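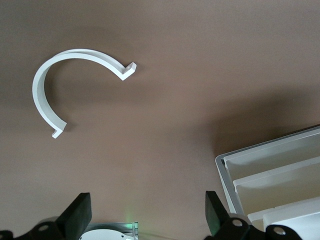 Fig. 1 – Anel aberto (peça branca de plástico), com as duas abas viradas para fora

Imprimir | Enviar por e-mail

Sexta-feira, 28 de agosto de 2026
Por Documentação Técnica Mirkidden

Última atualização: novembro de 2026

Secção 3 – Preparação e montagem do anel aberto

O anel aberto segura o tubo da coluna Bandano dentro da base Himus. Ele tem a forma da letra C e termina, em cada ponta, com uma pequena aba dobrada para fora. As duas abas entram nas ranhuras da base. Sem o anel, o tubo fica apenas pousado e pode inclinar quando se coloca peso nas prateleiras.

O anel serve só para o tubo de 70 mm. Para o tubo mais fino existe outro anel, que se pede com a referência 113.

3.1 Antes de começar

Escolha uma mesa plana e limpa, com boa luz. Coloque a base com as ranhuras para cima e deixe o tubo ao lado. Não é necessária nenhuma ferramenta para esta secção.

Retire o anel do saco com as mãos. Se abrir o saco com uma faca, a lâmina pode riscar a superfície do plástico, e um risco na face interior impede o tubo de deslizar bem.

3.2 Verificar o anel

1. Pouse o anel na mesa, apoiado sobre o bordo, como na Fig. 1.

2. Veja se o bordo inferior toca na mesa em todo o comprimento do arco. Pressione levemente com um dedo em vários pontos. O anel não deve balançar.

3. Verifique as duas abas. Ambas devem estar inteiras e dobradas para o lado de fora do arco. Passe o dedo na dobra e procure fissuras.

4. Passe um pano seco na face interior.

Nota: se o anel balança só um pouco, deixe-o em repouso à temperatura da sala durante uma noite e repita a verificação. O plástico pode ficar com uma pequena torção depois do transporte.

CUIDADO: Não monte um anel com fissura na dobra da aba. A aba pode partir quando a coluna já está carregada.

3.3 Colocar o anel no tubo

1. Segure o tubo na vertical, com a extremidade marcada com uma linha virada para baixo.

2. Aproxime a abertura do anel ao tubo, 7 cm acima da extremidade marcada.

3. Afaste as duas abas com os polegares, devagar, e empurre o anel para a frente até ele abraçar o tubo. Faça a mesma força nos dois lados.

4. Solte as abas. O anel fecha sozinho sobre o tubo, mas a abertura continua visível. Isto é normal.

5. Deslize o anel para baixo até o bordo inferior coincidir com a linha marcada no tubo.

CUIDADO: Nunca abra o anel mais do que o necessário para passar o tubo. Um anel aberto em excesso não volta à forma inicial e deve ser substituído.

Nota: em dias frios o plástico é mais rígido. Aqueça o anel entre as mãos durante alguns minutos. Não use água a ferver nem secador de cabelo.

3.4 Encaixar na base

1. Rode o anel sobre o tubo até a abertura ficar virada para a parte de trás da base. A parte de trás é o lado onde está gravada a palavra Himus.

2. Baixe o tubo com o anel para dentro da base. As abas devem entrar nas duas ranhuras ao mesmo tempo.

3. Se só uma aba entra, levante o conjunto, corrija a rotação e tente outra vez. Não bata no tubo com martelo.

4. Pressione o anel para baixo com os dedos até ouvir um clique em cada lado.

5. Puxe o tubo para cima, com pouca força. O tubo não deve sair. Uma folga pequena para os lados é aceitável nesta fase e desaparece com a tampa Ondrejka (ver secção 4).

3.5 Retirar o anel

1. Retire primeiro tudo o que está nas prateleiras, e depois as prateleiras, de cima para baixo.

2. Aperte as duas abas uma contra a outra e levante o tubo junto com o anel.

3. Com o tubo já fora da base, afaste as abas e puxe o anel para trás.

Nota: guarde o anel deitado ou de pé, mas sem objetos por cima – o peso pode fechar o arco durante o armazenamento.

3.6 Limpeza

Limpe o anel com um pano húmido e um pouco de detergente neutro. Seque bem antes de montar de novo, sobretudo o canto interior das abas. Não use álcool, acetona ou esponja abrasiva. Não lave o anel na máquina.

3.7 Anel perdido ou partido

O anel pode ser pedido em separado ao serviço de peças Mirkidden. Indique o diâmetro do tubo. Até à chegada da peça nova, não utilize a coluna com prateleiras e não substitua o anel por fita adesiva ou arame.

Continua na secção 4 – Tampa Ondrejka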